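A Day Among the Grippers: Our Visit to the Plevisex Open Lab in Vollville

Sep 14, 2022

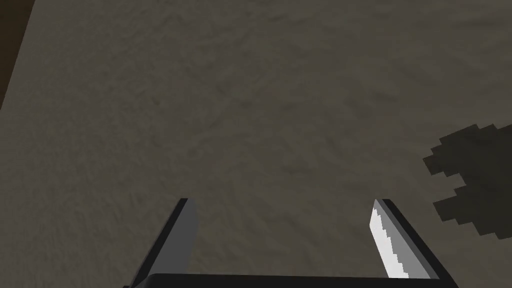 The two-fingered gripper in the simulator, over a bare patch of floor.

I had been meaning to get to Vollville since May, when Tomos Gwynne first told me that Plevisex was going to let visitors try its grippers side by side, and I'm so glad I finally made the drive (463 miles, with a very good pie on the way).

You start at the simulator desk, where Seren Gwilliam hands you a controller and lets you loose. I had expected to be bored by this part and wanted to go straight to the real arms, but I must have stayed there for 50 minutes! The view is from the gripper's own camera, looking out past the fingers, and it takes a while to get your bearings. The shadows are as blocky as an old video game, and Seren told us they keep them that way so the program runs fast on an ordinary laptop. I found I was using them to judge distance anyway.

After that came the hardware. The Noslow gripper is the quick one – it shuts with a snap that made me jump – and it did beautifully with the wooden blocks, though I crushed a paper cup with it on my first go. The Giannakopoulos is slower and a good bit heavier, but you can feel it ease up through the controller, and my second cup came through fine. Tomos preferred the Noslow and we argued over it all through lunch. It costs $4,000 less, so he may have a point.

If you go, ask for the older controller with the big thumb wheel. The newer one has a touch pad, and my hands never did get along with it. Parking is behind the building and the coffee is free until 2.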